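Skimeck Says Its Browser Permissions Are Simple. We Asked Why Users Keep Getting Lost

Skimeck makes a small browser extension that is supposed to do one thing: show you, in a single panel, which websites are allowed to use your microphone, your notifications, your location and your clipboard. The pitch is that browsers bury these settings and Skimeck digs them up. I have heard that pitch before, from products that ended up adding a menu on top of the menus, so I went into the conversation with the company's lead developer expecting to be sold something.

The developer, who asked to be identified only by job title, didn't dispute that. "We are an extra layer," the developer said. "If Chrome or Firefox put all of this on one page and kept it there, you wouldn't need us. I would be fine with that. I'd find another job."

That's a nice thing to say when it hasn't happened yet. I asked what the extension can do that the little icon to the left of the address bar can't.

"The icon tells you about the site you're on. It doesn't tell you about the site you said yes to in 2001 and forgot."

I pointed out that browsers in 2001 did not ask for microphone access. The developer laughed and said it was a figure of speech. Fair enough, but the company's website leans on the same sort of talk, and I'd like to know where the figures of speech stop. The front page says the average user has granted 187 permissions without knowing it. Where did that come from?

"From our own testers," the developer said. "It's people who installed the beta and agreed to share a count." And who installs the beta of a permissions manager? "People who worry about permissions. Yes. I know." 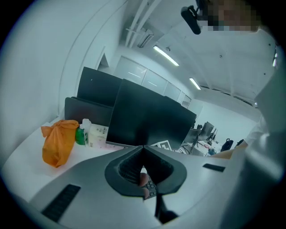
So the number describes a group that signed up because it already suspected a problem, and it also counts every kind of grant together. Sound, pop-ups and automatic downloads all go in the same pile as the microphone. When I asked how many of the 187 involved the microphone alone, the developer looked it up while we talked. The answer was 6.

"Six is still too many if you only use one video call service," the developer said. I agree with that. I would also have put the six on the front page.

We moved on to the part that readers write to me about most, which is what happens when a permission is turned off and the site simply stops working. Callo, the calling service, is the usual complaint. You block notifications in one place, the calls stop ringing, and when you go back to allow them again the switch appears to be on. It is on, in the browser. The operating system has its own switch, and that one may be off.

"We can't see the system setting," the developer said. "An extension isn't allowed to. We show a yellow warning that says to check it." I asked if the warning says where to check. It links to a help page. I had read the help page the night before, and it had instructions for Windows and nothing for anything else. "That's being rewritten," the developer said. It was due in June. I have no way of knowing if it will arrive then, and past release notes don't encourage me much.

There is also the awkward matter of what Skimeck itself wants. To list your site settings, the extension asks to read and change them. Handing that kind of access to an add-on in order to find out who has access is a strange bargain, and I said so.

"It is strange," the developer said. "The settings stay on your machine. The count we talked about is opt-in, and it's a number with no addresses attached." Has anybody outside the company confirmed that? A review was done by Chacko, a security shop in Clerthorpe, and the developer described it as clean. I asked to read it. The developer offered a summary, and the summary is two paragraphs long — both of them favorable. The full report, I was told, is "not formatted for the public." I have read plenty of badly formatted reports and am willing to read one more.
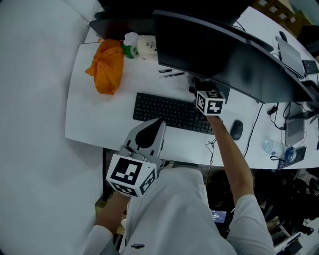
Chacko, reached by email, replied that its review covered the version available at the time and did not look at any update released afterward. The settings panel was in scope and the opt-in counter was not, the reply went on, and any question about the counter should go back to Skimeck. I sent it back to Skimeck. The developer called the counter "a very small piece of code," and said it would be included next time. There is no date for next time.

The support forum has 2873 posts, and I asked the developer what most of them are about. "Resetting," came the answer. "People turn everything off on the first day and then want it back." The extension has an undo button for this, but it covers only the last change. A full backup of your old settings is possible if you export a file first, before touching anything, and the export option is on the third tab.

I asked why it isn't offered at the start. "We thought it would scare people," the developer said. "They'd see a backup prompt and think something was about to break."

Something often is. If you try Skimeck, go to the third tab and export the file before you change a single switch. Then open the browser's own site settings page and compare the two lists. On my machine they matched, apart from one clipboard entry that Skimeck showed as blocked and the browser showed as "ask." The developer said that was a known bug and asked me to file it anyway.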